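Grelham Boards: data card

Version: January release, revised 22nd August
Maintainer: Arkik
Contact: through the Drivstead project page

Summary

Grelham Boards is a set of records covering shallow framed boards used for layout and fixing work on a tabletop. Each record holds one or more pictures of a board, a short plain-text note, and a row in the index file. The set has 879 records and covers 46 boards. It was put together for people who work on part labeling, board condition checks and layout planning.

What a board is

A board in this set is a flat panel inside a narrow border. The panel sits lower than the border, so the border forms a lip on all four sides. Boards are rectangular and are stored and used flat. The long side is always called the width, whichever way the board is turned on the table.

Small clips may be placed along the border. The set treats clips as separate items because they can be moved or taken off, and the same board may have a different clip layout in different records. Boards with nothing on the panel are included and make up almost 200 of the records. They are labeled "bare" even when clips are present.

Files

index.csv: one row per record
notes/: one text file per record, same base name as the picture
pictures/: JPEG files
boards.csv: one row per board, with border and panel finish
CHANGES.txt: list of corrections by release

Columns in index.csv

record_id: unique, never reused
board_id: matches boards.csv
state: bare, partial or full
clip_top, clip_bottom, clip_left, clip_right: whole numbers, 0 if none
clip_tone: light, dark, mixed or unknown
surface: color of the tabletop, free text
view: fixed or handheld
note_len: number of characters in the note file

Sides are named from the picture. "Bottom" is the border closest to the lower edge of the picture, even if the board was turned. If you need sides relative to the board itself, use the turn column in boards.csv, which gives the offset for each record range.

Labeling rules

1. A clip belongs to the border it is nearest to. A clip at a corner goes to the longer border.
2. Tone is judged by eye as light or dark. Greyish clips are labeled by their nearest neighbor in tone. If a layout has both, clip_tone is mixed.
3. Clip material is not labeled in the index. The note may mention it.
4. Shadow lines along the inside of the border are not marks and are not labeled as damage.
5. A border that is partly covered still counts as present. Clips that are fully covered are not counted.
6. Nothing outside the border affects the state column.

Two labelers worked on each record. Where they disagreed, the record went to a third pass, and the third label stands. The first two labels are not shipped.

Known problems

Border color is hard to judge under warm light. Light natural-wood borders were labeled yellow in an early pass, and the fix in the January release may have missed a few.

From a fixed view, the near edge of a board looks a little wider than the far edge. No correction has been applied. Measurements taken straight from the pictures will be off, and the set should not be used to get true sizes.

The surface column is free text and has not been cleaned. "Mint", "pale green" and "light blue-green" can all refer to the same tabletop. A mapping was started under the name Tôn and is shipped as surface_map.csv, but it only covers the first 100 records.

Small clips close to the left or right border are missed more often than clips at the top and bottom. Check clip_left and clip_right by hand if your work depends on them.

Splits

There is no official split. Split by board_id and keep all records of one board together, otherwise near copies will land on both sides.

Corrections

Send the record_id, the column name and the value you think is right. Corrections go into CHANGES.txt with the next release. Pictures are not replaced once shipped.

Sample record
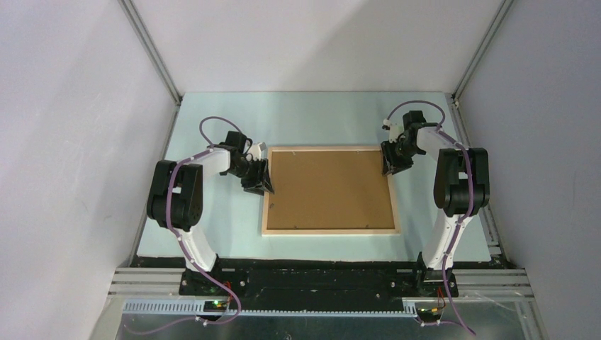 Bare board, brown panel, light wood border, clip_tone mixed.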